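Cloutier Tabletop – tidy-up and cooking set, small kitchen props
README, last touched in April by Jade Pelletier

What this is

Notes and files for the Cloutier tabletop kitchen. Play food, small dishes, a few kitchen tools, one toaster oven, all on a white table. 800 episodes, each one a short chore: put the fruit on the plate, clear the dishes, get something into the oven, move a thing from the colander to the bowl. If you only want the object list, skip down. If you're setting up your own table, read the whole thing, it's short.

Layout of the folders

episodes/ – one folder per episode, numbered from 0
tasks.txt – one line per chore, the wording we gave
objects.csv – name, color, category, notes
splits/ – train and held-out, see below
old/ – leave alone, Lorne still needs it

Tasks

34 chores in all. Wording is plain and we kept it that way, e.g. "put the strawberry in the blue bowl", "move the orange slice to the plate", "set the green cup beside the oven". Some name a color, some don't. Natalina rewrote the ones that said "dish" becuase people couldn't agree whether that meant plate or bowl. Old wording is in old/.

Held-out split is 200 episodes. Picked by chore, so no chore shows up in both.

Objects

Naming matters more than you'd think, please stick to objects.csv. Things that caused trouble:

banana – toy, pale yellow. Listed as "banana" only, no "peel". Two people labeled it peel, fixed now.
orange – a round slice. Always "orange slice".
plate – the large round one. Annotators wrote pink, purple, lilac. Use "pink plate".
cup – green, has a small handle. Not "mug".
sauce bottle – red and white, small. We say "sauce bottle" even if you'd call it ketchup.
colander – dark green. Counts as a container for chores, so things can start or end in it.
oven – toaster oven. "Toaster" alone is wrong, that's a different appliance.

Setup between episodes

Wipe the table. Scatter things by hand, no grid, no pattern. Dishes can go anywhere they don't block the oven door. Food can start on the bare table or in a dish. Fulvio's rule – if it looks arranged, do it again.
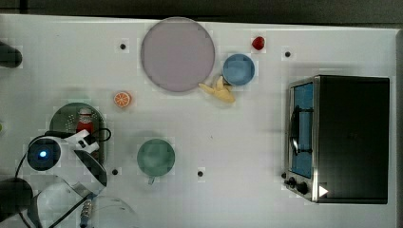

Small food gets lost, so do a check before closing a session. Strawberry is the usual one. Spares are in the Zendik box on the bottom shelf, labeled lid. Put the spare's name in the session note if you swap one in, the reds don't match exactly.

Known problems

- Episodes from one Saturday have the oven knobs left in odd positions. Doesn't matter for most chores, does for the knob ones. Flagged in the notes column.
- objects.csv has "colendar" in 2 rows. Will fix.
- Chores with "next to" are loose. We accepted any side.
- No real food anywhere in the set, don't use it for anything that needs that.

Contact

Object names and the csv: Natalina Fiore. Splits: Lorne Melnyk. Everything else goes to Jade for now, Aaliyah is taking over the tasks file.

TODO: add the Jilitz bowls, redo the thumbnails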